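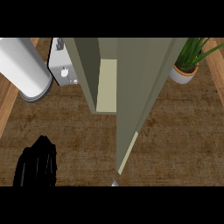 Home Features Houses Food Garden Letters Subscribe

The Long Life of a Wooden Floor

My grandmother had a rule about her kitchen floor, and the rule was that you could do anything you liked on it except drag. You could spill, you could roller-skate (my uncle did, for most of a winter), you could let the dog in with half the creek on his feet. But if she heard a chair leg scraping she would come in from wherever she was, dish towel over her shoulder, and stand there until you picked the chair up and carried it like a decent person.

I thought of her a good deal this past November, which I spent on my knees in the front room of a house in Wirkomness, learning how to look after old boards from a woman who has been doing it most of her life. Jeanie Kinnear runs a small refinishing shop there, in what used to be a feed store, and she has opinions on everything from floor wax to the correct thickness of a ham sandwich. She had agreed to let me tag along on one job from beginning to end, on the condition that I bring my own knee pads and not talk while she was running the edger.

The house belonged to Zanele Naidoo, who bought it from the family of a retired school principal and found, under 4 layers of linoleum and one of a very sad green carpet, the original pine. She'd been told by two different contractors to cover it up again. "One of them wouldn't even bend down," she told me. "He looked at it from the doorway and started talking about vinyl." There were 661 square feet of it once the downstairs was all opened up, every board with a different story and a fair number of them with carpet tacks.

Jeanie bent down. She spent most of the first morning bent down, in fact, going along the seams with a putty knife and a flashlight and humming. She likes to know a floor before she decides what to do with it, and what she decides, more often than you'd expect from someone who owns three sanding machines, is to do very little. A board can only be sanded so many times before you're down to the tongue and the nails, and plenty of the floors she sees have been ground thin by cheerful people with rental equipment and a free weekend. I have been one of those cheerful people. I kept quiet about it until lunch.

So the front room got washed instead, by hand, with a barely damp rag and a mild soap, a few boards at a time, and then washed again. The water in the bucket came out the color of strong tea and stayed that way for two days. I would love to report that I found this meditative. Mostly I found it hard on the shoulders, but there was a moment late in the second afternoon, with the light coming in low and the radiator ticking, when I sat back on my heels and saw the grain had come up all along the window side — long wavering lines of it, like something drawn with a soft pencil — and I hollered for Zanele to come see.
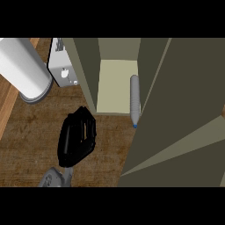 The dark marks are the part people worry over. Some are water, some are iron from old nails, and some, Jeanie says, are just life, and she's in no hurry to remove those. By the back door there was a gray, worn hollow where somebody must have stood to take their boots off, year after year, and Zanele wouldn't hear of having it filled. She has started taking her own boots off there. The one stretch that truly couldn't be saved was under the old sink, and for that Jeanie went to the salvage yard and came back with pine from a torn-down schoolhouse, pulled the nails, and let it sit in the dining room for 8 days to get used to the air before she laid a single piece.

For the finish they went with a plain oil, rubbed on thin and wiped off, then left alone, then done over. It smells like a paint box and it needs redoing now and again, and Zanele doesn't mind a bit. She figures she can do a corner at a time while the soup's on.

The whole job's materials, patch lumber included, came to $155 for the front room, and that's counting the good rags. Labor is another matter, naturally, and Jeanie's is worth every cent, but if you have a small room and a patient disposition you could do a lot worse than to start with a bucket and see what you've got.

I came home and looked at my own hallway for a long while. There are two scratches near the coat closet that I put there myself, moving a bookcase, alone, in my socks, much too pleased with my own strength to wait for help. I've oiled over them. The chairs all have felt on their feet now, and I still pick them up when I move them.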